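Tristine Door and Drum Manipulation Method
Prurstead Automation – Research Equipment

Overview

Tristine is a learned control method for mobile manipulators working with household appliances. It was developed at the Kiiskinen laboratory and is supplied by Prurstead as a research package for universities and industrial test sites. The package contains the trained policy, the training code and a calibration kit for two-finger grippers.

The method treats laundry work as a chain of short contact tasks: approach the machine, open the door, clear the opening, move the clothing, close the door. Each task has its own stopping condition, and the policy may return to an earlier task when that condition is not met.

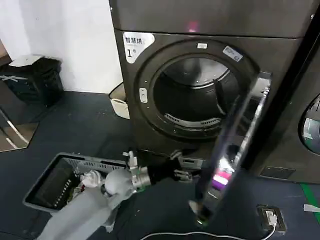
Training requires 200 demonstrations for each door type. These are recorded by an operator and divided into segments automatically. A further 100 demonstrations are set aside for evaluation and are never used to adjust the policy. Sites that already hold recordings in the Cladwood format can import them without conversion.

Sensing

Tristine uses one head view and one wrist view. The head view sets the approach path, and the wrist view takes over for the final movement toward the handle. No depth sensor is required. 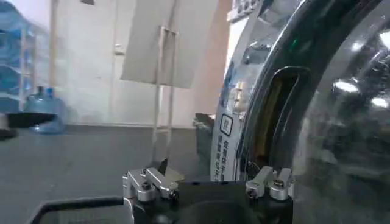 Reflective surfaces are the main source of error in appliance handling, and the wrist model was trained with this in mind. Earlier versions tended to follow highlights as the gripper moved. A polished door ring that mirrors the room, with bright spots on the dark glass beside it, gives a tracker many false edges at close range. The current version compares successive wrist views and gives less weight to any edge that shifts against the body of the machine. Printed labels on the door are used as fixed points where they are present, although the method does not need to read them.

Results

In the published evaluation, the complete system was run for 400 trials on front-loading machines. The report lists every trial, including those stopped by the operator – these are counted as failures. A comparison set of 100 trials with the wrist view disabled is included in the same archive.
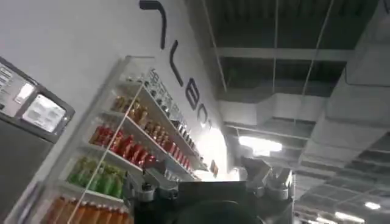 PRURSTEAD, 31 August 2019

Version 2 of the Tristine package is now available to licensed research sites. It replaces the release issued in May and includes the revised wrist model. Existing calibration files remain valid. Requests for the evaluation archive should be addressed to Teemu Hakala, Research Equipment.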